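4. Small washing and where it goes

4.1 What we mean by small washing

When we first sat down with households in Skerkside and Mustthorpe and asked them about laundry, nearly everybody began by talking about the machine. They told us what it cost to run, how loud it was on the spin, which shelf the powder lived on and who in the family was not to be trusted with the dial. It was only later in the visit, usually once the tea had been poured and we had put our notebooks down, that the other laundry came up: the things rinsed in the sink at night, the scarf that would be ruined at any temperature, the cloths boiled in a pan because a grandmother had boiled hers. We have come to call this small washing, a phrase we borrowed from one of the older women in Mustthorpe, and we have kept it because it describes the work better than "hand laundry" does. A good deal of small washing does end up in the machine. What sets it apart is that it is gathered, sorted, dried and put away on its own, by its own rules, and quite often by a different person.

The earlier literature, as we noted in Section 2, has mostly followed energy and water through the home, and so it has followed the machine. We have learned a great deal from that work and we lean on it in Section 5. But a kilowatt-hour is an unfriendly tool for noticing a dishcloth. Small washing hardly shows on a meter, and if we had begun with meters we would have missed the better part of what people wanted to tell us.

The material in this section comes from the diaries kept by 100 households over the winter, together with the kitchen interviews. The diaries were filled in on the Magsi sheets described in Section 3, which ask for one line per event in whatever words the writer likes. They gave us 2196 entries in all, and we sorted them with the Ceno scheme, first by the kind of article, then by the place it was washed, and finally by the place it was dried. The last of these turned out to be the hardest to code and the most rewarding to read. People have a great many words for the place where a wet thing is put.

4.2 Holding places

Between being taken off and being washed, an article has to be somewhere. With large items this is hardly a question, as every home we visited had a hamper or a bag or, failing those, a recognized corner of the bedroom floor. Small items are more troublesome. They are used in the kitchen or by the front door and they are often too damp or too dirty to ride along with the shirts. Several people spoke with real feeling about the tea towel that had been put in with the bedding and had made the whole lot smell of onions.

The usual answer is what we call a holding place: a container, a hook, a ledge or the back of a chair, where small washing waits until there is enough of it to bother with. Holding places are rarely bought for the purpose. We were shown an ice cream tub, a preserving pan with a cracked handle, the drawer of a broken fridge and a great number of plastic basins that had begun life as something else. A basin has the advantage that it can go from holding to soaking without anything being lifted out, and one diary from Skerkside uses the single word "basin" for the whole chain of events from dropping a cloth in to wringing it out, which caused us no end of trouble at the coding stage.

Where the holding place stands matters as much as what it is. In homes where it stood low down, under a sink or behind a door, the diaries show longer gaps between entries and more complaints about smell. In homes where it stood out on a surface, people washed sooner and grumbled more about the clutter. We do not want to make too much of this. Homes with a spare surface tend to be homes with more room generally, and people with more room may simply have more patience with a basin of cloths. Still, the interviews point the same way, and we were struck by how many people described moving the basin onto the table as a kind of promise to themselves that the job would be done before supper.

Gloves deserve a word of their own. They come up in the diaries far more than we had expected, partly because of the season and partly because both towns face the sea and are cold places to wait for a bus. They are also the article most often written down as "still to do." Parents told us that children's gloves are washed when they can be found together, and that finding them together is the greater part of the labor. A single glove would be kept in the holding place for weeks on the chance that its fellow would turn up. In coding we treated gloves as one article if the diary writer did, and as two if she wrote about them separately, which several writers did with some bitterness.

Figure 2. Empty basin at the left of a wooden tabletop, with small light-blue articles lying at the right.
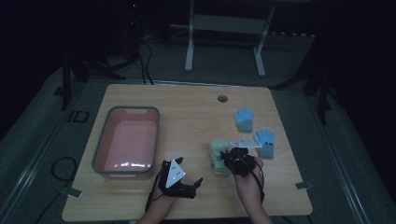 4.3 Cloths, and the trouble with sorting them

If gloves are the article most often put off, cloths are the one most often washed. This will surprise no one who has kept a kitchen. What did interest us was how finely people sorted them. The Ceno scheme has a single heading for cloths, and we regretted it almost from the start. Our diary writers told apart the cloth for dishes, the cloth for surfaces, the cloth for the floor, the cloth for the dog and, in one very orderly Mustthorpe home, a cloth that was used only for drying the other basin. Color was the commonest way of keeping these apart, though the colors meant different things from one home to the next. Blue was for the bathroom in one house and strictly for glasses in the house beside it, and a guest who helped with the washing up could do a fair amount of damage in an evening.

Sorting is also a matter of who is allowed to touch what. In the interviews we asked each adult, separately where we could, to tell us what each cloth in the kitchen was for. Couples who had lived together for decades disagreed cheerfully. The person who did most of the small washing nearly always gave the longer list, and often did not know that the others had never noticed the difference. We found 3 homes in which a rule that one partner thought of as settled household law had not once been spoken aloud. It would be easy to read this as a story about neglect, and in a few kitchens it was plainly a sore point. More often it was treated as a comfortable sort of joke, and we were pulled in as judges, an honor we tried to decline.

There is a further point about folding. A cloth that has been folded is understood to be clean, and a cloth that has been bundled is understood to be waiting, and this holds so generally across both towns that we almost left it out as too obvious to report. Yet it does a lot of quiet work. It lets one person leave a message for another without a word, and it lets someone coming in late know whether the cloth on the counter can be used on a cup. The trouble comes with cloths that are neither one thing nor the other, the ones wrung out and dropped down in a hurry with a fold or two in them by accident. Our writers had strong opinions about these. Some rewashed them on principle. Others smelled them, a method that appears in the diaries under several polite names.

Drying places, as we said, gave us the richest vocabulary. Cloths were dried over the tap, over the oven door, on the bar of the stove where there was one, along the top of a radiator, and over the shoulder of whoever was cooking. Damp weather changed all this. In the wettest part of December the outdoor line nearly vanishes from the diaries, and the small washing comes inside and has to compete with coats, school bags and the dog for whatever heat is going. It tends to lose. Entries in that month are shorter and crosser, and the word "again" appears in them a good deal. Skerkside homes, many of which have a narrow glazed porch on the seaward side, managed somewhat better than those in Mustthorpe, where the older terraces open straight from the kitchen onto the yard.

Figure 3. Plastic container with a crumpled light-green cloth inside.

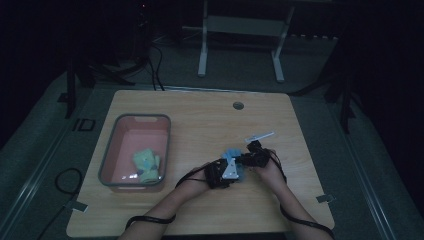
4.4 Differences between the 2 towns

We had expected the towns to differ more than they did. Skerkside has the newer housing and a laundromat that stays open late, and Mustthorpe has neither. Large washing follows these facts closely, as Section 5 will show. Small washing hardly seems to feel them. People who took their sheets to the laundromat every week still did their cloths at home, and looked at us with some puzzlement when we asked why they did not carry them along in the same bag. The cloths were needed that evening, one man explained, and besides, one did not like to be seen with them.

That remark about being seen came back in other forms in both towns, and we take it seriously. Small washing is close to the body and to the kitchen, and it shows wear in a way that people find a little embarrassing. On the line, cloths were hung on the inside row, behind the towels. Several writers in Mustthorpe, where the yards overlook one another, noted doing this without giving any reason for it, and when we asked in the interviews they had to stop and think. A mother had done it, or an aunt. One household had moved from a shared yard to a house with no neighbors on that side at all, and the cloths still went on the inside row.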